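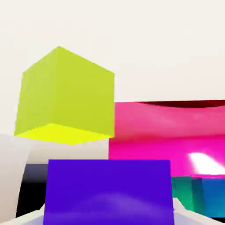

4. Setting your colours for the first time

Do take your time over this bit – it's the part most people enjoy, and your Duline will remember whatever you choose.

4.1 Let the screen warm up for 27 minutes, longer if the room is chilly.

4.2 Open Display, then Colour, and pick Daylight.

4.3 Nudge the Green slider down by 2 if yellows look a touch limey to you, then press Keep.

Note: Daylight suits most homes, but do try Evening once the lamps are on.

Caution: please don't wipe the panel while it's switched on, however tempting that fingerprint may be.

4.4 Press Back twice and carry on to section 5, Sound.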